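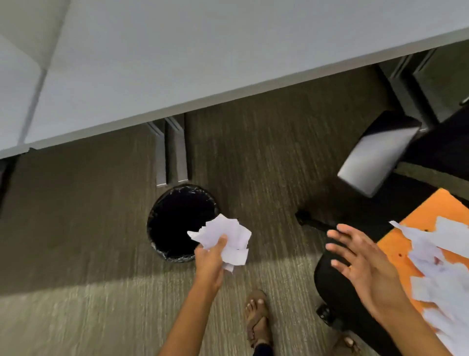
"Tearing up paper is the easy part," said the operations lead at Prororer, when I asked her what I had come to see. "Picking it all up again is where you learn something."

I had driven out to Fledcombe for the company's November open day with a simpler question. Prororer has spent two years telling landlords and facilities managers that its office tidying system, which it calls Orthorpe, will clear desks, empty bins and put chairs back where they belong. I wanted to know if it could. By the time I left, late in the afternoon, I had a long talk in my notebook, a folder of sales material and not much of an answer.

The day began at 10 with coffee and a presentation. There was a slide with the number 977 on it, very large, which turned out to mean recorded tasks. I asked what counted as a task.

"One start, one finish," the operations lead said. "Somebody has a mess, they deal with the mess, that's a task."

So if a person throws out a cup, that's one?

"That would be one, yes."

And if they throw out the same cup again?

"Also one. But we vary it. We move the bin, we change the chair, we use a different hand. I know how it sounds when you say it like that."

It sounds thin, and I told her so. She has clearly been told before. She worked in commercial cleaning for years before joining the company, running night crews, and she answers hard questions quickly and then adds a second answer that is usually better than the first.

"People come in expecting a machine that has read the manual for an office," she said. "There is no manual. Most of what a cleaner does, they couldn't write down for you. I supervised people for a long time and I couldn't write it down. So you have to get it from hands, doing ordinary jobs, seen from where the person doing them sees it."

The job she talked about most was the paper one. Torn white scraps lie all over something orange, and the wastebasket is under the desk on the other side of a black office chair. The person takes up a fistful and reaches across to the bin with it. Anybody with a desk has done it. I asked why a customer should be impressed.

"They shouldn't," she said. "I'd be worried if they were. Look at what's awkward about it, though. The bin has a bag in it, black on black, and the bag folds over the rim. Paper sticks out between your fingers. You've got a chair base with wheels right where you want to put your feet. A person goes around all of that without thinking, and every piece of it is a way for a robot to fail."

I accept that. I also think it is a better argument for hiring a person than for buying Orthorpe, and I put that to her.

She laughed, but she didn't dodge. "Today? Sure. If you need your office clean tonight, hire someone, and pay them properly. I'm not going to stand here and tell you different. Sales might."

Sales did. The brochure I was handed at the door says the system is "ready for the modern workplace," and a wall panel in the lobby promised a 60 percent cut in evening cleaning hours. I asked where the figure came from. She said it came from a model of a typical floor, and that the model was built with Selvanayagam, the consulting outfit that helped the company raise its last round of money. Had it been tested on a real floor?

"In part."

Which part?

"Bins," she said. "Emptying bins that are already standing where we expect them. We had good results on that. The rest of the floor is an estimate."

I asked for the results and was told they could be shared with customers under an agreement. This is common in the business and I don't hold it against her personally. It does mean that the biggest claim in the building rests on something a visitor can't look at.

We talked for 60 minutes, a good deal longer than the slot I'd been given, and the part I keep going back to is what she said about small scraps. A robot, she said, will usually get the big handful. The trouble comes at the end, with the last few bits lying flat.

"A person will pinch, or sweep them to the edge with the side of the hand, or lick a finger, which we ask them not to do. They switch methods maybe three times and they don't notice. Ours picks one method and keeps going with it. It'll chase the same scrap for a while."

How long a while?

"Longer than you'd want to watch."

Would she show me?

"Not with a crowd here, no."

That was the most useful exchange of the day, and it's the one I would pass along to any building manager thinking about signing. Ask to see the last few scraps. Ask to see the job with a chair in the way and the bin pushed back under the desk, and ask for it on a floor the company didn't set up. If the answer is a video, ask how many tries came before it.

On the way out I asked her when she would let the thing loose in her own office overnight, doors locked, with no one standing by.

"With paper? Next year, I'd hope." She thought about it a bit longer. "With coffee cups, I'd want to see who left the lids off first."

Prororer says it will hold another open day at Fledcombe in the spring. I have asked for an hour with the machine and a sheet of paper I tear up myself. So far I've had a polite reply and another copy of the brochure.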